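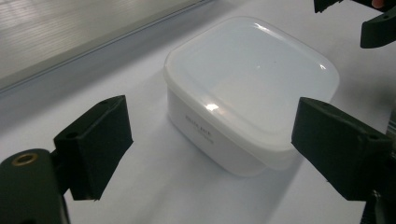
Prondholm Handgreifer-Kit im Test: drei Wochen auf dem Basteltisch

12. November 2019

Kurz vorweg, hab wenig Zeit. Das Kit kommt von Prondholm, bestellt über Alvarado, Lieferung okay. Karton etwas zerdrückt, Inhalt heil. 176 Euro mit Versand. Dafür gibts zwei Finger mit Pads, Halter, Schrauben, Kamerahalterung. Kamera nicht dabei! Steht im Shop erst ganz unten.

Wofür: Greifbewegungen von Hand vormachen und aufzeichnen, später soll der Arm das nachfahren. Bei mir ein Odis, der Kleine. Läuft mit dem Kit zusammen, Adapterplatte aber extra.

Aufbau

60 Minuten laut Anleitung. Bei mir ein ganzer Abend. Anleitung nur Englisch, Schritt 7 zeigt den linken Halter spiegelverkehrt. Einmal alles wieder auseinander. Die Gewindeeinsätze in den Haltern sitzen sauber, der linke ist messingfarben, da hat nichts gewackelt, auch nach mehrmaligem Schrauben nicht. Pluspunkt. Die Schrauben selber sind Mist, zwei gleich rund gedreht. Hab welche aus der Kiste genommen.

Greifen

Angefangen mit Plastikdosen, weisse mit glänzendem Deckel. Der Deckel steht ein bisschen über, das ist gemein, weil man leicht nur den Rand erwischt und nicht die Dose. Mit den schrägen Pads gehts nach etwas Übung gut. Die Oberfläche ist matt und leicht rauh, hält ordentlich. Leere Dosen kein Thema. Volle: rutscht, wenn man zu hoch ansetzt. Glas hab ich gelassen.

Handgelenk merkt man nach einer halben Stunde. Griff könnte dicker sein.

Aufzeichnung

Software heisst Broltusby, Version vom Februar. Sieht auch so aus. Import von 1000 Bildern am Stück ging, bei 2583 ist sie mir abgestürzt, zweimal. Seitdem mach ich kleinere Pakete. Export ist flott. Glänzende Deckel auf weissem Tisch mag die Erkennung nicht besonders, Lampe weiter weg stellen hilft etwas. Ein Update ist angekündigt, Termin gibt keiner raus.

Support

Eine Mail wegen Schritt 7, Antwort nach vier Tagen, nett, neues PDF dabei. Immer noch falschrum.

Fazit

Mechanik gut, Schrauben austauschen, Software naja. Wer schon einen Odis hat und gern schraubt: kaufen. Wer auspacken und loslegen will eher nciht. Von mir 3,5 von 5. Ersatzpads sind bestellt, Nachtrag kommt wenn die da sind.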